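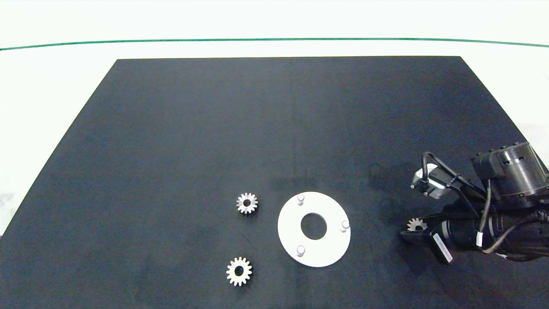

Gears are wheels with teeth, and they are some of the hardest workers you will ever meet! Inside a wind-up toy, a kitchen timer, a music box or the back of a bicycle, toothed wheels are busy pushing each other around. Look at the two silver gears lying on the dark mat. Each one has a ring of short teeth on the outside and a round hole in the middle. The flat white ring next to them has three short pegs standing up from it, and a peg is a great thing for a gear to spin on, as long as the peg and the hole are the right size for each other.

Why do gears need teeth?

Imagine two smooth wheels touching. Turn one, and the other might turn too, or it might just slip. Now give both wheels teeth. A tooth on the first wheel fits into a gap on the second wheel and pushes. Then the next tooth comes along and pushes, and the next, and the next. When teeth fit together like this, we say the gears mesh. Gears that mesh can't slide past each other, so every bit of turning gets passed along.

Gears with straight teeth around a flat wheel are called spur gears. They're the simplest kind, and the kind most people draw when they draw a gear.

Which way does it go?

Here is a neat trick to try with your hands. Lock your fingertips together like teeth and roll your right hand away from you. Your left hand wants to roll the other way! Gears do exactly the same. If one gear turns clockwise (the way the hands on a clock move), the gear meshed with it turns counterclockwise. Add a third gear to the end of the line and it goes the same way as the first – back to clockwise again. A line of gears like this is called a gear train, and no, it doesn't need a track.

Fast and slow

Let's say a small gear has 10 teeth and a big gear has 20. The small one has to go around twice to push the big one around once. So the big gear turns more slowly, but it turns with more force. That's how a little motor can lift something heavy. Swap them, so the big gear does the pushing, and the small one whizzes around twice as fast.

What if the big gear had 81 teeth and the small one had nine? The small gear would spin nine times for every single turn of the big one. Whew!

Make your own

You will need thick cardboard, a pencil, scissors, glue, a few thumbtacks and a corkboard.

Draw around a jar lid twice and cut out both circles. Ask a grown-up to help if the cardboard is tough. Peel the paper off one side of some corrugated cardboard so the bumps show, cut it into thin strips, and glue a strip around the edge of each circle, bumps facing out. Those bumps are your teeth! Let the glue dry all the way.

Pin each gear to the board through its center, close enough for the bumps to fit together. Don't push the tacks in too tight – the gears need room to move. Draw an arrow on each one and give the first a gentle turn. Then try it again with a bigger circle and see how far its arrow gets.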